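The Discipline of Patience

41 shares | 6 comments

Patience is usually described as a gift that some people receive at birth and others must do without. The staff of the Leresport Center for Family and Community Life take a different view. In their experience, patience is learned slowly, lost often, and recovered by people of every temperament.

The center has offered its course on everyday patience for five years. Each group is limited to 19 participants, who meet in the evening for two hours. Most who enroll are parents of young children or adults caring for an aging relative. A smaller number come at the suggestion of an employer, and they tend to be the quietest members of the group during the first few meetings.

Participants are first asked to keep a written record of the moments when they feel hurried. They note the time, the place, and what they were waiting for. They are asked not to judge the entries or to correct their behavior. Many find that their irritation gathers at predictable hours, most often shortly before the evening meal, when hunger, noise, and unfinished work arrive together.

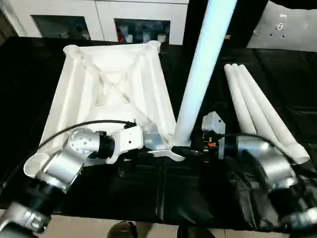 The second stage concerns speech. Participants practice leaving a short silence before they answer a complaint or an accusation. The exercise sounds simple, and few people manage it at the first attempt. A pause can feel like surrender to someone who grew up in a household where the quickest reply carried the argument. Instructors advise beginning with minor matters – a misplaced set of keys, a late telephone call – before applying the practice to old family disagreements.

The course does not ask anyone to tolerate mistreatment. This point is raised in every group, and the center has added a full session on it. Waiting calmly for a child to tie a shoe is one matter; remaining silent year after year in the face of contempt is another. Those who are uncertain which situation they face are encouraged to speak privately with a counselor.

A similar program opened in Plamow in March, using the same written materials. It has drawn an older group, many of them recently retired, and the discussions there have turned toward impatience with oneself. Slower hands, forgotten names, and tasks that once took a few minutes are frequent subjects. The Plamow instructors have set aside part of each meeting for them.

Enrollment for the next Leresport group is open to adults of any age. The fee is 50 dollars, and the notebook is included.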